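The case against the smiling trash can

By Fadime Karabulut

My sister-in-law in Wakness gave us a wastebasket with a face on it, and I have been trying to be gracious about it since November. I am not a person who thinks everything in a house has to be beige. I own a yellow kettle. But I would like somebody to explain to me why the thing I scrape pencil shavings into needs to look pleased.

The argument for these bins, as far as I can follow it, is that people tidy more when tidying is fun. The Safavi catalog has a whole spread of them under the heading "Happy Corners," and the woman at the housewares store in Binodton told me that children will walk across a room to feed a bin with eyes. Maybe hers do. I have two, and they walked across the room for a weekend. By Thursday the orange peel was back on the windowsill, and the bin smiled at it from six feet away.

What you get for the face is a harder bin to live with. A plain one wipes down in one pass. Put arms on it and you have joints, and joints collect whatever was on the cloth. Feet are worse – dust goes under there and stays. Then there is the liner question, which the catalogs never photograph. A bag has to fold over the rim to hold, and once it does, you have a cheerful little fellow with a plastic collar hanging over his forehead.

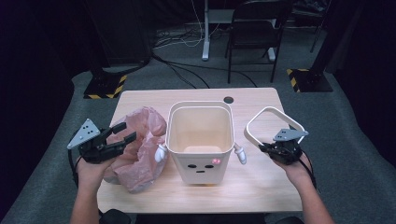
A small white bin with a face, still unlined, and a pink bag next to it.

The pink bag is the honest half of that pair. It is thin, it wrinkles, and it makes no claims about your mood. I will say that pink film in a white bin looks better than the gray kind, and that a squarish bin with rounded corners is a sensible shape for a desk. Take off the eyes, the arms and the flower and I would probably buy it.

My neighbor says I am overthinking a trash can, and she may be right. But she lives at 613 Ninthorpe with a bin under the sink, behind a door, where she does not have to look at it. Mine sits out. A small room fills up with faces faster than you would expect: the bin, the night light, the soap pump, the sponge holder. I did a tour of our upstairs and found 21 objects with eyes, not including the stuffed animals, who at least have a right to them.

We have kept the bin. It is in the hall closet with its face to the wall, where it holds wrapping paper very well, and I am told my sister-in-law is coming to stay at the end of the month.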